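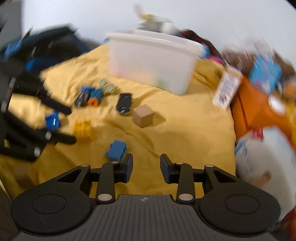 The toy table at Dierckx in Ovia, with a storage bin at the far end of the cloth. The finger pads are the parts replaced most often.

Toy sorter still needs its morning hour, Dierckx finds

OVIA – The two-handed sorting setup at the Dierckx toy workshop was sold as something staff could pick up and use. Since March they have mostly learned how to keep it in order.

Dierckx cleans and resells used toys. Its sorting station, called Jistura and supplied by Siltano, is built around a pair of grippers that a worker holds and operates by hand. The worker puts toys away with them, the movements are recorded, and the recordings are meant to teach a robot to do the same job. The robot itself has not been delivered. For now the company has a table, a cloth, two grippers and a service log that is getting thick.

Siltano's sales sheet promised "near zero upkeep." Willy Van Rooij, who looks after the equipment at Dierckx, keeps a copy taped inside the door of his tool cabinet. Next to it is his own list, which begins at 7:15 a.m. and takes 40 minutes to get through on a good day.

The first job is the pads. Each finger tip carries a dark pad on a black backing, and it is the pad that does the holding. Fuzz from soft toys gets onto it, and so does whatever was on the toys before they were washed. Van Rooij wipes all the pads with a damp lint-free cloth, lets them dry and presses each one sideways with his thumb. If the edge lifts, the pad comes off and a new one goes on.

Siltano rates a set of pads for 3,000 grips. Van Rooij says the sets at Dierckx have been lasting 70 percent of that, and less in weeks with a lot of building blocks.

"Studs and hard corners, that's what eats them," he said. "A plush rabbit does nothing to a pad except make it hairy. I don't know what they tested with, but I'd guess it was rabbits."

Siltano's reply, passed on by the workshop, was that pad life depends on use. That is hard to argue with and not much help to anyone ordering spares.

Next come the pivots. The finger linkages turn on metal pins, and any looseness there shows up as a finger tip that wanders when the gripper closes. Van Rooij closes each gripper slowly on a strip of paper and tries to pull the strip out, first from the left side of the pad and then from the right. If one side lets go early he checks the pins, and after that the screws at the root of the arm. He no longer oils anything. The original instructions called for a drop of light oil at every joint once a week, and within days the oil was on the pads and then on the toys. The current version of the instructions says to run the joints dry. The page does not mention that it used to say something else.

Then there is the small printed marker on top of the gripper body, between the two housings. The software uses it as a reference point. A smear across it was enough to spoil almost a whole afternoon of recordings in the spring, and the software raised no warning at the time – the fault was found the next morning, when the grips on playback appeared to close beside the toys. Wiping the marker is now on the list, in capitals.

The table gets less attention, though Van Rooij thinks it deserves more. Toys are spread over a yellow cloth with a large translucent bin behind them. The cloth wrinkles as the day goes on, and a fold can tip a block or catch a low finger. Siltano's installer recommended pulling it flat before every session. The workshop tried that for two weeks and gave up, partly to save time and partly on the grounds that a robot trained on a perfectly flat cloth might be lost on a real one. Whether that reasoning holds will not be known until there is a robot to try it on.

Yellow blocks on yellow cloth are a separate argument. Van Rooij wants a second cloth in another color. Siltano has said the color makes no difference, and has so far sent no results to back that up.

Mirjam Jacobs, who runs the workshop, is more patient. She said the station was bought with open eyes and that any tool handling toys all day will wear.

"We pay for pads, we'd pay for gloves," she said. "My question is whether the sorting gets cheaper at the end of it, and I can't answer that today."

She would not give the price of the station or of the spare pads. She did confirm that Dierckx has gone through 6 sets, and that the first two were free.

Part of the trouble is how the job is counted. In Siltano's figures, upkeep means a visit from a Siltano technician, and there has been one. The wiping, the paper test and the pad changes are done by the customer's own staff and appear nowhere in the total. By that measure a car whose owner changes the oil at home needs no oil.

The next change is due on Sunday, when the workshop is closed. Van Rooij will fit new pins to the left gripper and repeat the full calibration, a job the manual puts at "a few minutes." He has blocked out the morning. A revised pad with a harder face is also promised, and he plans to run it on one gripper only, with the old type on the other, and log the two side by side. Siltano has not given a delivery date.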